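Kurnico Grounded Bench Mat, Large
Item 3628
Made by Ekholm
In stock, ships in 2 business days

Overview

The Kurnico is a two-layer rubber mat for electronics repair and assembly benches. The top layer is static dissipative and the bottom layer is conductive. A snap in each front corner takes the grounding cord, so the cord can run to whichever side of the bench has the ground point.

It is sold for computer repair, board-level work, instrument service and school electronics labs. The surface takes brief contact with a soldering iron without melting through, though it will mark. It is not a cutting mat, and knife damage is not covered by the warranty.

What's in the box

One mat, rolled
One grounding cord with 1 megohm resistor, 10 ft
One adjustable wrist strap with coiled cord
Two spare snaps
One printed instruction sheet

Specifications

Size: 24 x 48 in
Thickness: 0.08 in
Top layer: dissipative nitrile rubber, matte
Bottom layer: conductive nitrile rubber, black
Colors: gray, blue, green
Snaps: 10 mm male, two
Weight: 5.4 lb
Warranty: 23 months from delivery

Choosing a size

For desktop computers and small servers, the large mat leaves room for a full tower laid on its side with the drives and cards set down next to it. The small mat (18 x 24 in, item 2000) is enough for laptops, phones and single boards. Benches longer than 48 in can use two mats side by side. Each mat needs its own cord to the ground point. Do not link one mat to the next.

We also cut the material from the roll in any length up to 11 ft. Cut lengths come without snaps unless you ask for them on the order form. They can't be returned.
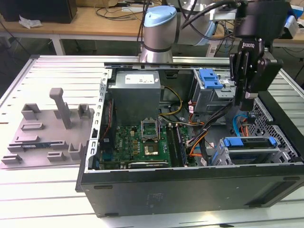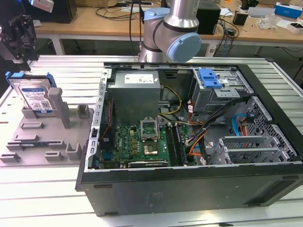
Desktop towers open on a slotted aluminum work table.

Setting up

Unroll the mat and let it lie flat overnight. If the corners still curl, roll it the other way for an hour and lay it out again. Warm rooms help.

Clean the bench top before the mat goes down. Grit trapped underneath will work its way into the bottom layer.

Snap the grounding cord to one corner and connect the ring end to a verified ground point. The center screw of a grounded outlet cover is suitable where local code allows it. Check the outlet with a tester first. Paint and anodizing both insulate, so a painted or anodized bench frame can't be used as the ground point without a bare metal contact.

The wrist strap should touch skin all the way around. Test it at the start of each shift if you work in a shop with a strap tester, and replace the coiled cord if the reading jumps when you move your arm.

Unplug equipment from the wall before opening it on the mat. The mat and strap protect components from static. They do not protect people from line voltage.

Cleaning

Wipe down weekly with Druvetard Mat Cleaner (sold separately) or with a cloth dampened with water and a little mild dish soap. Rinse and dry. Household sprays and anything with silicone leave a film that insulates the surface. Isopropyl alcohol is fine for flux spots but dries the rubber if used over the whole mat.

Replacement parts

Grounding cord, 10 ft
Grounding cord, 15 ft
Wrist strap, fabric, adjustable
Wrist strap, metal expansion band
Snap kit with setting tool
Druvetard Mat Cleaner, 1 quart spray

Customer reviews

Dede Sarpong
Replaced a blue mat that had gone shiny and stopped reading right. The gray is easier on the eyes under LED lights and small screws show up well on it. Took two days to lie flat, so plan for that. Cord is good quality.

Duarte Pinheiro
Good mat. I wish the 15 ft cord were an option at checkout in place of the 10 ft. I had to buy it as an extra.

Zubaida Tarar
Ordered four for a classroom. One arrived with a loose snap and the spare fit fine, but we needed the setting tool and had to borrow one. No smell after the first week.

Shipping and returns

Mats ship rolled in a 26 in carton. Unused mats in original packaging can be returned within 30 days. Quantity pricing starts at five mats. For quotes and purchase orders, contact Akua Quaye at the Aryee sales desk, 8 a.m. to 4:30 p.m. The desk is closed Sunday.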